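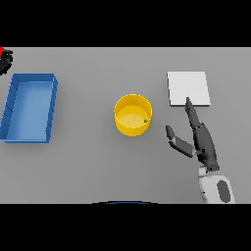
**MORKPORT, October** - Purves is opening a second bakery, on the Rirkow side of town. Doors at 6 a.m. Rye, rolls, seeded loaves, the plum cake people keep phoning about.

The new ovens can turn out 4000 rolls a day, double the 2000 we manage now. Wholesale orders from cafes and schools welcome, minimum 200 rolls, order by noon for next morning. Delivery inside Morkport is free. Outside town, call first please.

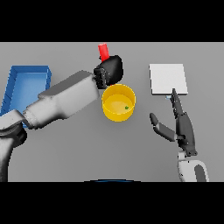
Hiring too. Three bakers and a counter person, early shifts, paid training. No experience neccessary for the counter job. Apply at either shop.

"We ran out of bread before lunch most of last winter," said owner Aisling Noonan. "People were nice about it but you can't sell an empty shelf. So, second shop."

Flour still comes from the Ploravov mill, same as allways. Prices stay put through the end of the year. Parking behind the building, enter from the side street.

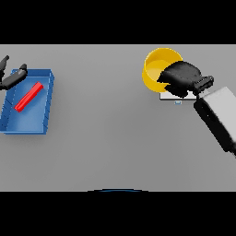 *Blue tray on a light gray tabletop.*

Press contact: Aisling Noonan, Purves, Morkport. Mornings best, after the first bake.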